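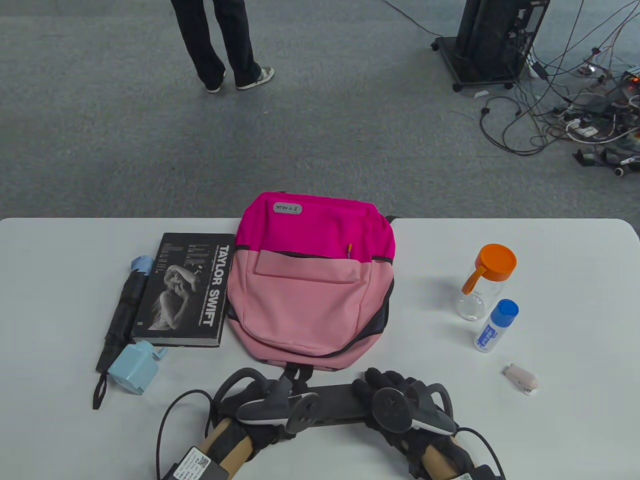 Shirley Hartley wrote under my last post that a dog harness is a dog harness, and that I should save my money and buy the cheapest one with two buckles. She has kept rescue dogs much longer than me, so I took it seriously. But I had already ordered the Skarnon walking harness from Vudia, and after 4 weeks with it I disagree with her, at least for a dog like mine.

Ambrose is a mixed breed with a deep chest and a very thin waist. He came to me from a foster home in May last year, and he was afraid of bicycles, bin bags and men with hats. When he is afraid he walks backward, fast, with the head down. Two ordinary harnesses came off him in this way, one of them beside a road. For such a dog the question of color or price comes after the question of whether he can get out.

The Skarnon has a third strap which goes behind the ribs, where the body becomes narrow. It was this strap I paid for. I tested it first in the kitchen, then in the yard with the gate closed, and then on our usual path with a second leash on his collar. He has tried to back out four or five times in front of me. The front part moved a little toward his ears and stopped there. Last week I took away the second leash.

Fitting it took me a long evening. The instructions are a small sheet with drawings, and the drawing for the third strap shows it from the wrong side, I think. Sunee Nilsuwan from our walking group helped me by telephone. Her advice was to close all the straps loosely on the standing dog, give him something to eat, and then make them tighter a little on each side. You should be able to put two fingers under every strap. The sizes are also strange. By the chart Ambrose is a medium, with 70 cm around the chest, but the medium was too long in the back and rubbed behind his front legs. I changed it for a small with the straps let out, and the rubbing stopped. Vudia paid the return, but it took them twelve days to answer.

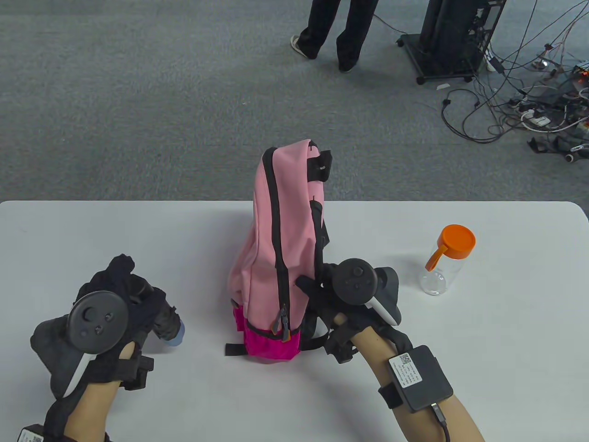 The handle on the back is the part I use more than I expected. It is a stiff loop, and with it I can lift Ambrose over a fence step or hold him close when a bicycle comes. My complaint is the extra length of the straps. After you adjust them, the ends hang down, and there is only one elastic band to hold them. It is the same as on a backpack like the pink one in the photo, where the end of the black strap lies loose on the table. On a bag this does no harm, but a dog will chew it. Ambrose has already shortened one end by himself. I have now sewn the others down, which means I must cut the thread if he gains weight.

Washing is easy – cold water, no softener, and it dries overnight on the back of a chair. The reflective line is still good. The metal ring on the chest has some scratches, but the leash clip runs on it without noise.

Before this I used the Skamport, which I gave to Phyllis Bloxham for her old terrier. It is softer and quicker to put on, and for a calm dog I would still choose it. For a nervous dog who has learned to walk out backward, I would buy the Skarnon again, and one size smaller than the chart says.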